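We use cookies to remember your basket and to see which pages get read. Carry on browsing if that's fine with you.

Wirkum Wool Blanket, Double Weave

I've been selling blankets out of the Futstead shop for 15 years, and the Wirkum is the one I keep on my own couch. It's heavy without being stiff, it drapes over your knees like it means it, and it doesn't shed all over your black pants (well, a little in the first week). The weave is two layers caught together every few inches, so you get a warm pocket of air in the middle and a different shade on each side.
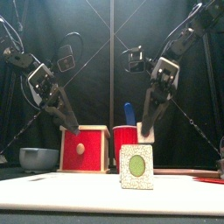
Can I put it in the washing machine?

Stick to a cool hand wash in the tub with a wool soap, then roll it in a towel and dry it flat. I tried a machine wool cycle once and ended up with a very nice blanket for a cat.

Most of the time you won't need to wash it at all. Hang it outside on a damp, breezy morning and it'll come back in smelling fresh - wool is great like that. For coffee spills, dab with cold water right away and please don't rub!
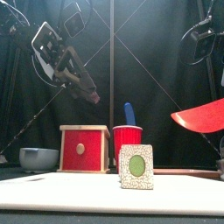 The edges are folded over and stitched, with no fringe. I know some of you love a fringe, and the Lui throw still has one, but I got tired of untangling mine. If you're ordering for a bed, go for the large. The small is really a chair blanket and it'll leave your feet out if you're tall.

Colors are oatmeal/slate (item 1118) and moss/cream (item 3026). The moss is a bit grayer than it used to be, as the mill in Grorport changed its dye in February, so don't expect a perfect match with an older one.

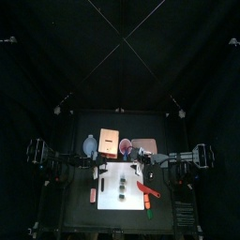

Orders go out within 3 working days, folded in paper with a cedar block tucked inside. Returns are fine if it's unwashed and the tag is still on. Page updated 3/13/18.

Comments

mossyporch: Got the large in moss and my husband has already stolen it. Is there a king size coming?

Shop reply: Not this year, sorry! The loom isn't wide enough.

tealeaf_k: A bit scratchy on bare arms at first but it softened up after a month or so. Love the weight.

dunnhill: Wish it had the fringe.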